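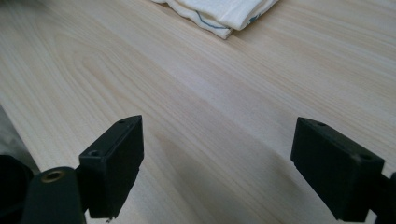
Entry by: Textiles bench technician, Lendport workshop

Search this notebook Enter keywords Go

2018-07-10

Started on the folding work for the Carker order. They want the small cloths folded flat, seam side tucked under, so that a stack sits level in the tray and doesn't lean. The old method gave us a lump at one end, where the corners pile up. Went back to the off-white ones with the blue stitching and left the plain ones for later. The stitching is handy for lining things up, and when the fold is out you see it in the line first.

Fold A: in half, then in half again the same way. Quick, but the open edges fan out after a few minutes and the stack gets wider than the tray. Did 15 of these and stopped.

Fold B: in thirds, then once across. Slower. Holds better. The rounded corners won't meet a straight edge whatever you do, so I have stopped trying to make them and just keep them all on the same side. Pressing with the flat of the hand is enough, no need for the board.

Fold C is the one in the Prindotach leaflet, with the last turn tucked into a pocket. Tried it and gave up. Too thick in the middle, and it leaves creases that would have to be ironed out again.

Going with B unless somebody objects.

Some of the cloths have bluish marks on them. I don't know if this is dye from the thread or something from storage. Washed a few from the same bag at a low setting and will compare when they have dried. If it is the thread we need to tell Miyazaki before the August batch is sewn. Until then keep marked cloths in the separate bag, please, and don't mix them back in - I had to sort the whole bag this morning.

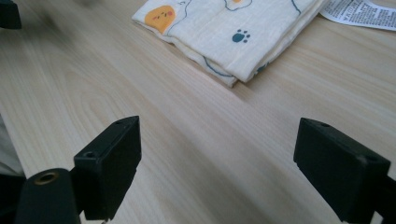 Stacks should be built at the bench and carried over in the tray, as before. I tried folding straight into the tray and the lower cloths slide about. A pale top makes it harder to judge an off-white edge, and with the daylight coming across the wood in bands it is harder again, so I will lay a dark sheet down for the checking. The grain is no use as a guide either, it runs at a slant and the eye follows it. I caught myself folding to it twice. Masking tape along the front would do the job, two strips at right angles.

Count for the Carker order is 288, plus spares. We have 363 in the store before taking out the marked ones, so it should be all right.

To do:
- dark sheet and masking tape
- check the washed cloths
- write out fold B on a card for the bench
- ask about deeper trays - the present ones are full before the stack is properly flat

Bench wiped down and cloths for tomorrow left in the clean bag.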